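Uvness Supporters' Board > Club Matters > Prize money for the new regional cup

gwenllian pugh
Opening post

The league have put out the figures for the regional cup. Each club that gets through to the group stage is guaranteed 2,800 pounds, and there are 4 groups of 4. Entry forms have to be back by 26th July. The manager wants us in it. The board has not said either way.

I'd like us to enter. We had one home game in the last three weeks of the season and the bar was dead. Three more group matches would help with that even if we lose the lot.

hollis_z
Reply

2,800 sounds fine until you look at the draw. Prullik are in our half and so are Kushnir Town. That is two long away trips by coach, and the club pays for the coach. Last June we were told there was no money for a second set of goal nets.

I'm not against cups. I'm against midweek cups with a squad this thin. We finished with three lads on the bench, and one of those was a goalkeeper.

Orysia T
Reply

Hollis, the coach is shared with the under-18s if they play the same night. It was in the notes from the last meeting. So it isn't the full cost each time.

What bothers me more is the seeding. Gurkari get a bye through the qualifying round because they finished top, and everybody else has to play a one-off tie away or at home depending on a coin. If you lose that, you get nothing at all -- no share of the gate either, if you were the away side. 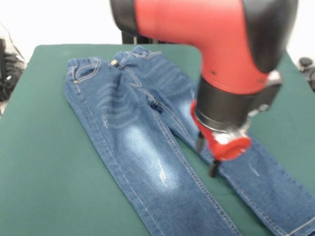
Hryhorii Hladun
Reply

The away side does get a share. Rule 47 says the gate is split after the referee and the linesmen are paid. It was changed when the old county shield was wound up. You may be looking at last year's rules.

Orysia T
Reply

I was. Thanks. That makes the qualifying tie less of a gamble, though I still don't see why Gurkari should sit it out.

hollis_z
Reply

Because they won the league by a mile. I don't like them either, but that part is fair.

My point about the squad stands. Who plays left back on a weeknight at Kushnir? Half of ours are on shift until six.
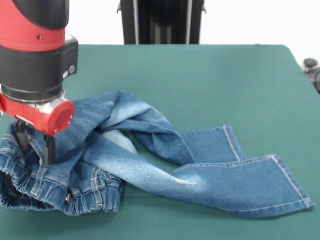
And the pitch there is no good after rain. We had two off injured last time and one of them missed the rest of the season. You can't set that against one cheque and say we came out ahead.

Oleksandra Savchuk
Reply

I do the gate at home games, so I can say a bit about the money. A midweek match against anyone local brings in more than people think, mainly from the away end. Prullik always bring plenty. The bar does well out of them too.

On the squad, the rules let you register extra players for the cup only. That would mean the reserves getting a proper run out.

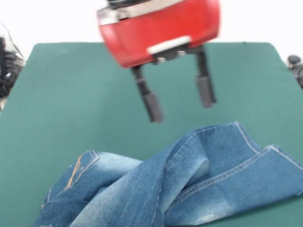

They have had hardly any football since their own league folded, and two of them have already asked to leave. If we don't enter, I think we lose both before the season starts.

hollis_z
Reply

I didn't know about the cup-only registration. Is there a fee for each one?

Hryhorii Hladun
Reply

Small fee, and it's on the back page of the form. You only pay for the ones you name.

gwenllian pugh
Reply

I've asked the secretary to put it to the board before the closing date. If anyone wants to speak against it, the meeting is open to members -- Hollis, that includes you.

hollis_z
Reply

I'll be there. Still a no from me on the Kushnir trip, but I'd vote for it if the reserves are going to be used.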